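Zestska 公司厨房部与远程操作组联席会议纪要

日期：2025年11月22日
地点：Skokevico，Hartley 楼员工休息室
主持：厨房部主管
记录：人事部文员
出席：Hartley 厨房早班和晚班代表、远程操作组组长和操作员、安全员、工会代表、人事部代表、采购员
缺席：晚班洗碗岗位代表（已请假，书面意见由早班代表转交）

记录说明：本纪要按议程的顺序写，有些讨论在后面又回来了，我把它们放在最合适的一条里。中文不是我的母语，如果某一句的意思和您当时说的不一样，请在下次会议以前用书面告诉我，我会改正。

一、上次纪要的确认

上次纪要获得通过，有一处修改。第三条原来写“机器人将代替晚班收台工作”，工会代表指出，当时大家同意的说法是“机器人将参加晚班收台工作”。主管同意这个修改。工会代表要求把“参加”的意思在今天的会上说清楚，所以这个问题放在第四条里讨论。

上次留下的事情当中，休息室的灯已经修好，储物柜的钥匙还没有配齐。采购员说锁匠答应了两次都没有来，她会换一家。

二、Godon 系统仿真练习的情况

远程操作组组长报告。Godon 是公司准备在 Hartley 厨房使用的双臂机器人系统。按照合同，操作员先在仿真厨房里练习，练习达到要求以后，机器才可以进入真的厨房。现在所有的工作都还在仿真里，厨房里没有任何设备改变位置。

组长说，10月一共做了359次练习，内容主要是收拾台面：把餐具拿起来，放到指定的地方，然后手臂回到等待的位置。其中43次是操作员自己按了停止键。她希望大家不要把停止看作坏的成绩。操作员在不确定的时候停下来，这正是培训里要求的。她也说，有的停止是因为操作员看不清楚夹爪和餐具之间的距离，这一类停止要另外处理，她在后面再讲。

早班代表问，练习里的厨房为什么和我们的厨房不像。墙的颜色不同，墙上还挂着画，我们这里只有排班表和消防图。组长回答，仿真厨房是供应商提供的通用房间，练习的第一个阶段都用它。第二个阶段才会用按照 Hartley 厨房尺寸做的房间。早班代表说，她理解，可是台面的高度和水池的位置对收台的人来说是最重要的，如果操作员先习惯了另外一个厨房，以后要重新习惯。组长承认这一点有道理，她会问供应商第二阶段能不能提前。
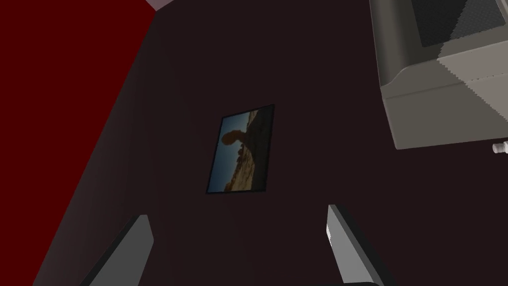 组长接着讲视角的问题。操作员坐在屏幕前面，可以在几个视角之间切换。装在手腕上的视角离夹爪很近，适合最后抓取的时候用，可是手腕转动以后，画面的方向也跟着转动，操作员有时候需要停一下，想一想哪里是上，哪里是下。新的操作员在这里用的时间最多。有一位操作员说，她第一天下班以后坐公共汽车还觉得头晕，晚饭也不想吃。安全员问她现在怎么样，她说第二个星期就好多了，不过连续做很久还是会累。

安全员认为，头晕应该按照健康事项来登记，不应该只当作“还没有习惯”。他建议操作员每一段练习以后离开屏幕休息，休息时间算工作时间。人事部代表说原则上没有问题，但是需要主管签字，因为目前的排班里没有写这一项。主管当场同意，具体的时间长短由安全员和操作组一起提出。

晚班代表问，操作员是不是以后会从外面招，还是从厨房里选。这个问题移到第四条。

三、台面收拾的工作方法

这一条讨论的时间最长。主管先说明目的：要把收台的工作写成步骤，让操作员和厨房的人用同样的话说同样的事。目前两边用的词不一样。厨房里说“清一下”，有的人理解为把餐具拿走，有的人理解为还要擦干净。操作组的练习里没有擦台面，只有拿和放。

早班代表把自己的工作说了一遍，我尽量照她的话记下来。她先看台面上有没有刀。如果有刀，先收刀，刀柄朝自己，一次只拿一把。然后收大的碗和盘，因为它们占地方。然后收杯子和小的东西。最后看小家电旁边，很多小东西会被推到那里去，例如盖子、调料小包、茶匙。她说新来的人几乎都会忘记最后这一步，到第二天早上我们才发现。

操作组的一位操作员说，这个顺序对她很有用，因为练习的任务单只写“收拾台面”，顺序由操作员自己决定。她自己一直是从离手臂最近的东西开始。她问，如果夹爪不能很好地拿住刀，是不是可以把刀留在最后。早班代表说不可以，刀留在台面上，旁边又有手臂在动，她不会愿意站在那里工作。安全员支持早班代表。他提出更简单的规则：刀由人收，机器不碰刀。

对这个规则，会上有不同的意见。操作组组长说，远处看的时候，操作员有时候分不清一件细长的深色餐具是刀还是铲子。如果规则是“机器不碰刀”，那么操作员必须先知道哪一件是刀。安全员回答，分不清的时候就按照刀来处理，停下来，叫人。组长说这样停止的次数会增加。主管说，增加就增加，第一年不用停止的次数来评价任何人。工会代表要求把最后这一句写进决定。
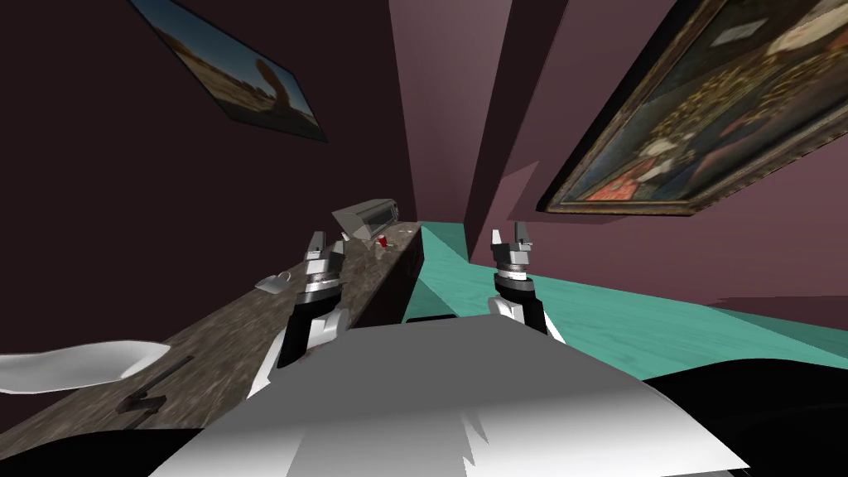 关于两只手臂怎么分工，组长说操作员之间的习惯不同。有人喜欢左臂做、右臂等着，有人喜欢两只手臂同时靠近。同时动看起来快，可是如果两只夹爪在小家电前面靠得太近，操作员的注意力就要分开。她倾向于在最初的阶段规定一只手臂工作的时候，另外一只停在打开的等待姿势。操作员们没有反对，有一位说这样有点慢，但是她可以接受。

晚班代表转到另外一个方面。他说，晚班收台的时候厨房里并不安静，有人拖地，有人推车进来，送货的门有时候开着。他想知道，机器在工作的时候，人可以站在哪里。组长说，仿真里没有别的人，所以现在没有答案。晚班代表说，那么这就是最需要练习的事情，可是我们偏偏没有练习。会议室里安静了一会儿。主管请安全员和晚班代表一起，在厨房的地面上用胶带画一次，试试看推车能不能过去。不用等机器来，现在就可以试。

采购员补充，推车有两种宽度，试的时候请用宽的那一种，因为窄的那一种轮子坏了，正在等零件。

关于餐具，厨房部有一个担心。Hartley 现在用的汤碗边很厚，盘子是从几个地方合并来的，大小不一样。练习里用的餐具比较浅，形状也统一。早班代表问，是不是公司会因为机器要换掉所有的餐具。采购员说没有这个预算。主管说，先把我们的碗和盘各拿一个，量好尺寸，交给供应商做进第二阶段的练习。洗碗岗位的书面意见里也提到这件事，原话是：“请不要买更薄的盘子，薄的盘子在洗碗机里会破，捡碎片的人是我们。”大家同意把这句话放进纪要。

台面的材料也谈到了。深色、有斑点的石头台面上，小的深色东西不容易看见，这个问题操作员在练习里已经有感觉。早班代表说真的厨房是不锈钢台面，问题相反，会反光，白色的盖子在上面也看不清楚。操作组请求厨房部在一个下班以后的时间，打开所有的灯，让操作员来现场看一看。主管同意。早班代表愿意留下来陪同，前提是这段时间按加班计算。人事部代表记下了。

四、岗位和人员的变化

主管先读了公司的书面说明。说明的意思是：Godon 系统使用以后，晚班收台的一部分工作由操作员通过机器完成；现有的固定员工不会因为这个系统失去工作；愿意学习操作的员工可以报名；不愿意的员工可以留在原来的岗位或者转到备餐。

工会代表请主管解释“现有的固定员工”包括谁。主管说，包括有长期合同的人。工会代表问临时合同的人怎么办，晚班里有临时合同的同事，他们做收台已经很久了。主管说，她今天不能代表公司回答，她会去问。工会代表要求在纪要里写明这个问题没有得到回答。现在写明：这个问题在本次会议上没有得到回答。

然后回到“参加”这个词。晚班代表说明现在的情况：一个普通的晚上，收台和擦台面加起来需要近4个小时，不是一个人连续做，是大家分开做的。如果机器只拿和放，那么擦的工作还在，刀的工作还在，小家电旁边的工作可能也还在。他不是反对机器，他想知道的是，主管在算人数的时候，会不会认为收台已经没有了。他以前在别的公司经历过这样的事：洗衣房来了新设备，人先减少了，设备后来才能用，中间的几个月大家很辛苦。

主管说她明白这个担心。她提出，在真的厨房开始使用以后，第一段时间晚班人数保持不变，用来比较。工会代表问第一段时间是多长。主管说她希望是一个完整的季度。工会代表请她用书面写下来，她同意了。

关于操作员从哪里来，人事部代表说公司优先考虑内部。目前厨房部有人报名，也有人在犹豫。犹豫的原因各种各样。有人担心年纪大，学不会用手柄。有人担心坐着工作，背会不舒服。有一位早班的同事说，她喜欢厨房是因为可以和人说话，操作室里每个人都戴着耳机。操作组组长听了以后说，耳机不是必须的，她自己也不喜欢，她会看一下能不能取消。

一位从厨房转到操作组的同事讲了自己的经验。她说开始的时候她以为自己在厨房的经验没有用，因为手摸不到东西。后来她发现，她知道碗应该从哪边拿，知道什么东西会滚，这些在屏幕前面还是有用的。她比没有做过厨房的同事停得更早，因为她看得出来什么时候要出事。不过她也说，有一些东西她很想念，例如重量。在厨房里，碗一拿起来她就知道里面有没有水，现在她要用眼睛猜。下班以后她的手不累，肩膀和眼睛累，这是一种不一样的累，她还在学习怎么休息。

早班代表问她，如果可以选择，她会不会回来。她想了想，说有些日子会，有些日子不会。

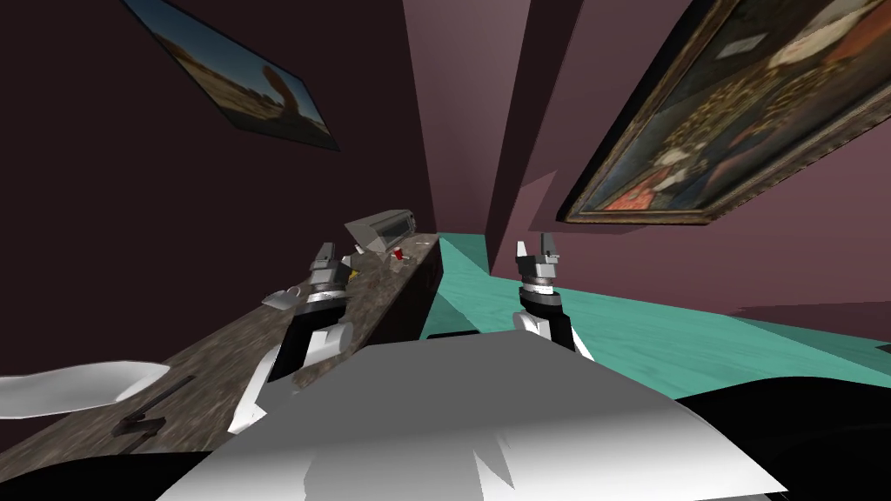
工资的问题由人事部代表说明。操作员的培训期间，工资按照原来岗位计算，不减少。培训完成以后属于哪一个级别，公司还在讨论。工会代表认为应该在报名以前就告诉大家级别，否则报名的人不知道自己报的是什么。人事部代表个人同意这个看法，她会转告上级，但是她不能保证日期。

晚班补贴也有人问。如果操作员在白天的操作室里控制别的地点的机器，晚班补贴是不是就没有了。人事部代表说，Hartley 的操作员会在晚班的时间工作，所以补贴照旧。至于以后是不是会从这里操作别的地点，没有计划。晚班代表请把“没有计划”也写下来，已经写下来。

主管问有没有人觉得这一条里还有没说到的。洗碗岗位的书面意见里有第二点：如果收台变快，碗盘会在同一个时间到洗碗间，洗碗间的水槽放不下，人也来不及。大家讨论以后觉得很有可能是这样。操作组组长说机器现在比人慢，所以短期内不会快。早班代表说，慢也有慢的问题，碗盘来得晚，洗碗的人就下班晚，末班车不会等他们。主管请晚班把最近的下班时间记下来，作为以后比较的基础。

五、安全和停止规则

安全员介绍停止键的安排。操作室里每个位置有一个，厨房里也要装，位置还没有决定。早班代表希望装在洗手池旁边，因为那里手总是空的。晚班代表希望装在门边，因为从外面进来的人最不了解情况。安全员说两个地方都可以装，他会问费用。

关于谁可以按：任何人，任何时候，不需要先问。送货的人也可以按。按了以后不需要写报告，由操作员在记录里加一行就可以。安全员特别说明，以前在切片机上发生过的情况不应该再发生，那时候新员工因为怕写报告，不敢按停止。

操作组问，停止以后由谁来恢复。意见是：如果是厨房里的人按的，必须由厨房里的人说可以，操作员才能继续。说的时候要用完整的句子“台面可以继续”，不要只说“好”，因为从麦克风里听到的“好”可能是对别人说的。操作员认为这个做法很好，她们愿意在练习里就开始这样说。

工会代表问到画面的保存。机器进入厨房以后，上面的摄像头会看到在旁边工作的人。这些画面保存多久，谁可以看，会不会用来检查员工有没有偷懒。组长说，操作组只需要看到台面和夹爪。主管说，公司不会用这些画面来评价员工。工会代表要求有一个书面的规定，在机器进厨房以前贴在墙上。主管同意这是一个条件。

安全员还提醒，地面用胶带画线的时候请用能撕下来的那一种，去年的胶带到现在还有胶留在地上，很脏。

六、其他事项

采购员说休息室的微波炉门关不紧，请大家用的时候轻一点，新的还在询价。

早班代表请操作组的同事中午来厨房的桌子一起吃饭，不要每天在楼上吃。组长表示感谢，说大家会来，但是操作组的午饭时间比厨房晚，可能需要留几份饭。早班代表说可以留，请提前说人数。

有人问操作室能不能让厨房的同事参观。组长欢迎，想试手柄的人也可以试，请和她约时间，因为练习正在进行的时候不方便。

七、决定和要做的事

1. 第三条原文“代替”改为“参加”。记录人已改。
2. 收台的顺序按照早班代表的说法写成步骤，操作组和厨房部使用同一份。由早班代表和操作组组长一起写。
3. 刀由人收。操作员分不清是不是刀的时候，停止并叫人。
4. 第一年不用停止的次数评价任何人。
5. 练习中一只手臂工作的时候，另外一只停在打开的等待姿势，以后再讨论是否改变。
6. 操作员休息时间算工作时间，长短由安全员和操作组提出。头晕、眼睛不舒服等情况按健康事项登记。
7. 碗和盘各选一个，量好尺寸交给供应商。由采购员负责。同时询问第二阶段的仿真厨房能否提前。由操作组组长负责。
8. 在厨房地面用胶带试画机器工作的范围，用宽的推车试走。由安全员和晚班代表负责。
9. 操作员到现场看台面和灯光，早班代表陪同，时间按加班计算。
10. 主管书面说明晚班人数保持不变的时间，并向公司询问临时合同员工的安排。
11. 人事部询问操作员的级别，在报名结束以前通知大家。
12. 画面保存的规定在机器进入厨房以前完成并张贴。由主管负责，草稿先给工会代表看。
13. 晚班记录每天的下班时间，洗碗岗位也包括在内。
14. 停止键的两个位置，由安全员询问费用。
15. 储物柜钥匙，由采购员换一家锁匠。

下次会议的日期由主管通知，地点还是 Hartley 楼员工休息室。晚班代表请求下次会议放在晚班开始以前，这样洗碗岗位的同事也能亲自来。主管同意。

记录人补充：会后安全员告诉我，宽的推车放在仓库最里面，需要先把空箱子搬开。请试画那天早一点来的人帮忙。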